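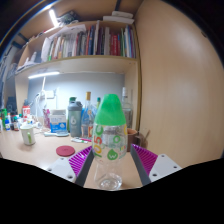
Ticket: Gripper reads "closed" before it touches the bottle
Product: Troranex hand-held demo gripper
Site: Grerkcombe
Status: Solved, left open for comments
Opened: Wednesday, July 7, 2021

Hello all, and thanks in advance for reading, as I do tend to go on a bit! We are recording the bottle pick for the Michiels arm, doing every demonstration by hand at a desk with plenty of other stuff on it (mugs, other bottles, pens, the usual). The target is the clear bottle with the green cap. Out of 76 demos so far, 24 have the same trouble: the finger width in the log drops to fully closed while the fingers are still open on either side of the bottle. When we play one of those back, the arm shuts its hand too soon and knocks the bottle along the desk.

What I tried, in order:

Restarted the recorder and the gripper. No change, though I always feel better for having done it.

Swapped the cable for the spare. No change.

Turned off the strip light under the shelf, thinking the glare through the clear plastic might be upsetting the width tracking. Two more bad ones out of 5, so I turned it back on and apologized to the lamp.

Tried the brown mug in place of the bottle. Same drop in the log, so it isn't a see-through problem, which was my pet theory and I was sorry to lose it.

Reply from Hemomora support:
Thank you for such a thorough write-up, it saved us a lot of back and forth. Could you open the settings page and read us the closed-width offset? It should be 0 on a fresh setup. If it isn't, please squeeze the fingers fully shut with nothing between them, hold for 5 seconds, and press Set Zero. Then open them all the way and press Set Max.

Update from me:
The offset was 1,000! I must have saved it with the fingers half open when I changed the pads. I did both steps, recorded another batch with the same bottle, and the width now follows the fingers all the way in. Playback on the arm is good too. I'm throwing out the 24 bad demos and will redo them tomorrow morning. Should I also set zero again after each pad change, or only when the numbers look odd?

Reply from Hemomora support:
After each pad change, please. So glad it's working!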